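Garder les mauvais exemples

Tribune — à propos de l'atelier de collecte de Hattar
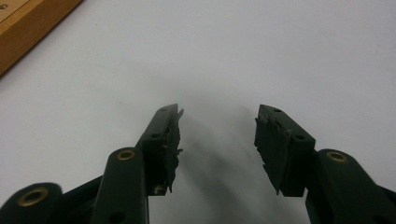
Vullon, qui a relu la première version de ce texte, m'a écrit qu'un exemple raté est un exemple qui ment, et que le modèle apprendra le mensonge aussi bien que le reste. Il m'a demandé de répondre à cela avant toute autre chose.

Je commence donc par cette objection, que je prends au sérieux. Je travaille depuis 11 mois à la collecte de démonstrations pour un système qui doit apprendre à saisir et à déplacer des pièces de bois. Nous tenons la pince à la main, nous faisons le geste, la caméra enregistre, puis nous recommençons. Le projet s'appelle Herkiletti. Il n'a rien de spectaculaire, et les visiteurs de l'atelier sont en général déçus au bout de quelques minutes.

La règle, au départ, était celle que l'on trouve presque partout : un essai manqué est supprimé le soir même. Une pièce qui glisse, une main qui hésite, une fermeture trop tardive, tout cela partait à la corbeille. La consigne voulait aussi que les patins de caoutchouc soient remplacés dès qu'ils s'abîmaient, afin que toutes les prises se ressemblent. Pendant longtemps j'ai appliqué ces deux consignes sans les discuter. Je pense aujourd'hui que la première est mauvaise et que la seconde l'est à moitié.

Regardons la question des patins. Un patin neuf accroche bien, et la personne qui tient l'outil s'y habitue : elle serre à peine, elle se place un peu de travers, et la pièce monte quand même. Avec un patin déchiré, la même personne change sa manière de faire. Elle descend plus bas, elle cherche la face plane, elle attend avant de lever. Ce sont de petites corrections, que nous faisons sans y penser et que nous serions incapables de dicter. Or c'est précisément cela que nous voulons transmettre à la machine. Si nous n'enregistrons que des jours de caoutchouc neuf, le modèle ne saura rien de ces prudences, et le jour où son propre caoutchouc sera usé il continuera de serrer à peine.

Au mois d'août, nous avons fait une comparaison modeste. Nous avons entraîné deux fois le même modèle, une fois avec les prises faites sur patins neufs seulement, une fois avec un mélange où 25 % des prises venaient de patins en mauvais état. Sur le banc propre, les deux se valaient, et le premier atteignait même 95 % de réussite, chiffre que l'on aime beaucoup montrer. Sur un outil fatigué, le second restait utilisable et le premier ne l'était plus. Je ne prétends pas que cela prouve une loi générale. Il s'agissait d'un seul atelier, d'une seule famille de pièces, et de trois opérateurs qui se connaissent trop bien.

Reste l'objection du mensonge. Un geste manqué et présenté comme réussi est en effet un mensonge, je l'accorde sans réserve. Mais le défaut se trouve alors dans l'étiquette. Quand l'enregistrement porte la mention « échec », avec l'instant où la pièce a glissé et l'état du patin noté en clair, il dit quelque chose de vrai et d'utile. Cela demande du travail supplémentaire, et c'est ici, je crois, que se cache la vraie raison de la corbeille : supprimer prend une seconde, décrire prend du temps, et ce temps n'apparaît dans aucun tableau.

On m'oppose encore le coût. Chez Hundo, notre fournisseur d'annotation, une prise manquée est facturée au même prix qu'une prise bonne, et la lecture en est plus lente. C'est exact. Je réponds que nous payons déjà ces échecs une première fois, en heures de travail, au moment où nous les produisons. Les jeter ne rend pas cet argent.

Je voudrais enfin dire un mot de ceux qui tiennent l'outil. Lorsque l'essai manqué est effacé, il devient une faute. J'ai vu des collègues ralentir leurs gestes jusqu'à une lenteur presque cérémonielle, pour ne pas abîmer leur taux de réussite du vendredi. Le modèle apprenait cette lenteur avec le reste, naturellement. Depuis que les échecs sont conservés et comptés à part, les gestes sont redevenus ordinaires, et les données aussi.

Je ne demande pas que l'on travaille toujours avec du matériel usé. Il faut changer les patins quand la prise devient impossible, et il faut noter la date du changement, ce que nous avons oublié de faire pendant tout le printemps. Je demande seulement que l'on cesse de confondre un jeu de données propre avec un jeu de données honnête — et que la corbeille, à Hattar comme ailleurs, soit vidée moins souvent.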